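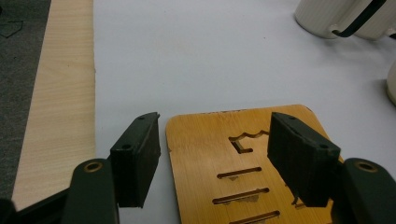

Is it safe to keep using a Marchand hand gripper bought before the recall? Stop using it until the jaw pads have been checked, and don't rely on the tightness of the screws as proof that it's fine.

PERNCOMBE, 21 Jan 2021 – Iltmont is recalling 500 Marchand hand grippers after reports of fingers letting go under load. The company has had 17 reports since November. In 2 of them, a person was cut by broken crockery.

The fault is in the pads at the ends of the fingers. A pad can shift on its screws, and the grip then fails without warning. Iltmont first put the drops down to careless handling. Testers at the Hukorthorpe workshop did not accept that, and asked for the failed units back.

"We were told people were squeezing too hard," said Senga Kerr, who runs the workshop. "I'd like to see the evidence for that. We still haven't."

A rim is a hard test for the tool, with one pad inside the bowl and one outside.

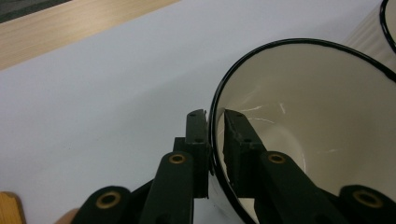

If either pad turns, the load moves to one edge and the bowl can go. Flat pieces such as boards are less likely to break, but a dropped board can still hurt a foot.

Iltmont says replacement pads will ship within 36 days. Gavin Munro, the company's product manager, called the new part "a complete fix". Kerr said the workshop would hold off on that judgment – the last set of pads was described the same way.

Owners should contact the shop where they bought the tool. Refunds are on offer, although Iltmont has not said who will pay for return freight.

Media contact: Marion Rankin, Hukorthorpe workshop, Perncombe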